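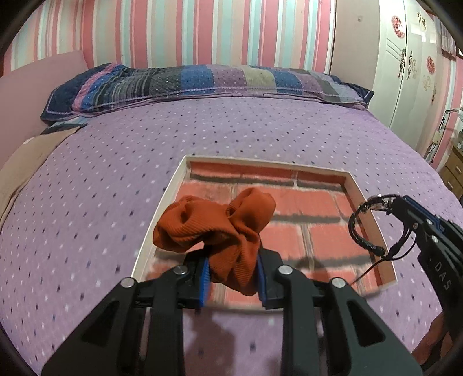 Section 4: Your first wash

Welcome to the part of the guide most people turn to first, and quite right too. By now your Skirnari washer-dryer should be level, plumbed in and free of its transit bolts (if you haven't taken those out yet, please go back to Section 2 before you do anything else, as running the drum with the bolts in place will damage it). Make yourself a cup of tea, keep this booklet open on the worktop, and we'll go through everything together.

The first wash is done with the drum empty. Every Skirnari is tested with water at our Woltness works before it is packed, and a little of that water can stay behind in the hoses and pump. An empty hot wash clears it out, along with any dust from the journey.

4.1 Running the empty wash

1. Open the cold water tap behind the machine fully, then look at both ends of the hose with a torch. Tighten by hand if you see a drip.

2. Pull out the detergent drawer as far as it will go. You'll find three compartments: main wash on the left, softener in the middle, pre-wash on the right.

3. Put one level scoop of ordinary washing powder into the left-hand compartment. Leave the other two empty for now.

4. Close the drawer and the door. The door should shut with a firm click — if it feels springy, open it and check that the rubber seal hasn't folded over on itself.

5. Turn the dial to Cottons 60 and press Start. The lock light comes on and you'll hear the water running in.

6. Let the programme finish. The lock light goes out a short while after the drum stops, and the door can then be opened.

Note: A faint smell of warm rubber during this wash is normal and fades after the first few loads. If you smell burning at any point, switch off at the wall, close the tap and telephone the Erkside service desk.

4.2 Sorting and loading

We know everybody has their own way of sorting the washing, usually handed down from whoever taught them, and we wouldn't dream of telling you yours is wrong. If you're starting from scratch, though, these steps will see you through nicely.

1. Empty all pockets. Coins and hair grips are the commonest things our engineers take out of the pump.

2. Read the care labels and set aside anything marked hand wash or dry clean only.

3. Make separate piles for whites, pale colours and strong colours. Rusts, reds and dark blues are best kept to themselves for the first few washes.

4. Unroll socks and turn them inside out. A sock washed in a ball tends to stay soapy in the middle, and ribbed knits in particular take ages to dry if they go in bunched up.

5. Fasten zips and hooks, and put small or delicate items in a net bag.

6. Load loosely. You should be able to lay your hand flat on top of the clothes and still have room above it.

Caution: Never wash anything that has been in contact with petrol, white spirit or cooking oil without rinsing it thoroughly by hand first. Do not tumble dry such items at all, even after washing.

4.3 Choosing a programme

For everyday clothes the Niven programme will do most of what you need. It takes 49 minutes, washes at a low temperature and spins at 800, which is gentle enough for jumpers and T-shirts to go in together. Towels and bedding like a longer wash and a faster spin, so use Cottons for those. Wool has its own setting, marked with a ball of yarn, and we do ask that you keep those loads small.

If you want to change the spin speed, press Spin until the figure you want lights up. The machine goes back to its usual setting next time — a small thing, but it catches a lot of people out.

4.4 After the wash

1. Wait for the lock light to go out, then open the door.

2. Take everything out straight away and give each item a good shake.

3. Run your fingers round inside the door seal. Small socks are fond of hiding in the bottom fold.

4. Wipe the seal dry with a soft cloth, and leave the door and the drawer slightly open so the air can get in.

Caution: If there are small children or pets in the house, keep the door shut when you're not in the room, and always check inside the drum before loading.

Clean the filter after your first 21 washes, and then whenever the filter light shows. Instructions are in Section 6.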